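Living behind the scaffolding: my tips for getting through the recladding

Posted 11 May 2026 in Home and Estate

We've had scaffolding up round Bodin House since December, and Altier House is next, so the rest of the Bandamine estate keeps stopping me by the lifts to ask what it's like. Dusty! Dark by teatime, and noisier than you'd think, but you do get into a way of doing things, and I've written mine down for anyone waiting their turn.

Windows first. Wash them inside and out (as far as you can safely reach) before the netting goes up, as you won't get another go for months. Then run a strip of foam draught tape round every opening frame. I used the cheap grey sort and it has kept out most of the grit from the drilling. Wipe the frame with a drop of washing-up liquid in warm water and let it dry properly before you stick anything down. I rushed the bedroom one and it was hanging off within 2 days.

Dust. Damp cloth, always damp. A dry duster only moves it to the telly. I do the sills in the morning before the drills start and again when the men have gone home, and a rolled-up towel along the bottom of the balcony door overnight does more than any gadget I've bought. Speaking of gadgets, don't run the hoover straight over masonry dust without checking the filter, mine was solid after a fortnight and smelt like a building site itself.

Light is the one that gets people down. The netting on our side is green and the kitchen went a sort of pond colour. I moved the big mirror opposite the window, took down the heavy curtains and put a lamp on a timer for half past three, and that cheered the place up no end. Pick warm white bulbs for the sitting room and a brighter one over the worktop where you're chopping.

Noise. Statance, the contractors, put a sheet in the lobby saying which floors they're drilling on. Take a photo of it! I plan my phone calls round it and go to the library on bad days. If you work nights, ask for the quiet hours in writing.

Privacy. You will, sooner or later, be standing in your dressing gown looking at a man with a bucket. Static-cling film on the lower half of the bathroom and bedroom windows sorts it, no glue, and it peels off afterwards. Spray the glass with plain water, lay the film on, and push the bubbles out with an old bank card.

Washing. No more airing things on the balcony, obviously, so it's the airer indoors. Give everything a hard shake, leave a gap between each piece and turn it all round halfway through. Keep the door of that room shut and the extractor on for 30 minutes at a time, or you'll have black spots on the ceiling by spring. Bedding I take to the launderette now and I don't feel guilty in the slightest. 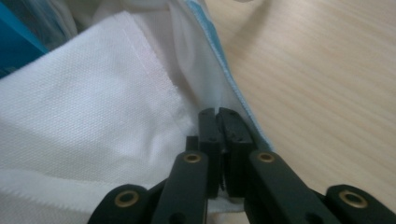 A reader in Altier House wrote in to say I'd missed the most useful thing of all, which was to photograph every room before the works begin, ceilings and window reveals included, with the date switched on. She had a crack over her kitchen window after the last lot of repairs and spent ages arguing over whether it was old. She also says to empty the balcony early, pots and all, as the notice she got gave her 2 weeks and the bulky waste people were booked up for longer than that.

Quite right, and I wish I'd done the photos. Keep a notebook as well, with dates and the name of the firm you spoke to. And check what your contents insurance says about scaffolding. Mine wanted window locks on our floor, and there's an excess of £1,000 if they're not fitted. The locks cost me less than a takeaway and took ten minutes with a screwdriver.

Next time I'll do balcony pots that can live indoors for a winter. My geraniums are in the bath at the moment.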